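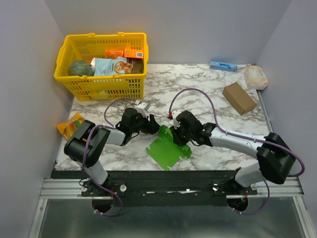
A yellow basket with a few bits of shopping in it.

The woman who runs the corner shop in Silgate talks with her hands, and she has to keep putting her tea down to do it. We are sitting in the stockroom between the crisps and the washing powder, and she has already been up twice to serve. "Sorry, that's him for his rolls," she says, coming back the second time. "Where was I? The bus!"

The bus is how it all began. When the number 17 stopped running out to Cevdale, a good many of her older customers lost their way of getting to the shop. She started taking phone orders the same week, written on the backs of till rolls, and drove them up the valley herself after closing.

"I thought it would be five houses," she says. "It was five houses for a fortnight. Then somebody's sister rang, and somebody's neighbour, and by September I had 21 and a very unhappy clutch."

She now delivers to 88 homes, with two part-time drivers and a proper van, and she can tell you what nearly all of them have for breakfast. I tried her on it (I couldn't resist) and she went up one side of the Cevdale road and down the other without a pause, porridge, porridge, kippers, toast with the crusts off.

What I love about her way of doing it is that there is still no website. People ring up and have a chat. "You'd be amazed what comes out when you ask someone if they want eggs," she says. "They say no, I've still got the last lot, and you think, hang on, why aren't you eating? So you ask a bit more. A screen wouldn't ask."

She grew up over a shop herself, in Fesau, where her grandparents sold everything from lamp oil to school shoes, and she remembers being sent out with parcels before she was tall enough to reach the door knockers. "I used to kick the doors. Politely!"

Prices worry her. The wholesaler's list for March 2022 is pinned up by the kettle with a lot of pencil on it, and she says butter has been the worst. She has kept delivery free so far and wants to go on doing so, though fuel is making that harder, and she has begun planning the rounds so the van never goes up the same hill twice in a day.

Does she ever get a day off? She laughs at that one. Last year she managed a long weekend by the sea and rang the shop every morning to check the bread had come.

The phone goes again while I am putting my coat on. She has the pencil out before she picks it up. "Hello, my love," she says. "Is it the usual, or are we being daring?"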